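Is an entryway key stand worth buying, or is it just one more thing on the table?

Posted 23 May 2023

We lose keys in this house constantly. My partner wants a Nandolis stand with a tray underneath because a friend swears by it. I suspect we'd use it for 2 days and go back to leaving keys in coat pockets. Has anyone kept one going longer than a month? We have two adults, one teenager and a very small front hall.

Plusmont_hall

Tane Kerslake
I doubt the stand does much on its own. We had one by the door at our place in Kingi and it filled up with receipts and dead batteries. The keys were still in the kitchen. What helped was moving it to where we really empty our pockets — the end of the dining table, in our case. That took seven minutes and cost nothing.
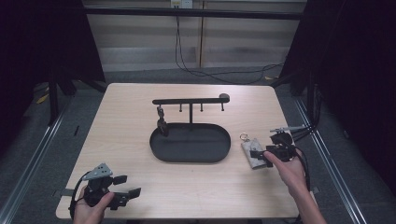 Black stand with pegs and a tray, gray pouch with a key ring beside it.

If you do buy one, ignore the product photos with a single tasteful key on each peg. Check how far apart the pegs are and whether your fattest set will hang without knocking its neighbor. I'd also skip anything with a mail slot. Mail goes in and stays there until November.

prutance
get a bowl

marlow_k
Have to disagree with the bowl. Three people's keys in one bowl means digging every morning, and the teenager will take the wrong set. Pegs are better if each person sticks to one. I'm less sure about paying Nandolis prices for them, though. A screw-in hook does the same job if you own your walls. We rent, so we have a stand, and it has lasted through two moves.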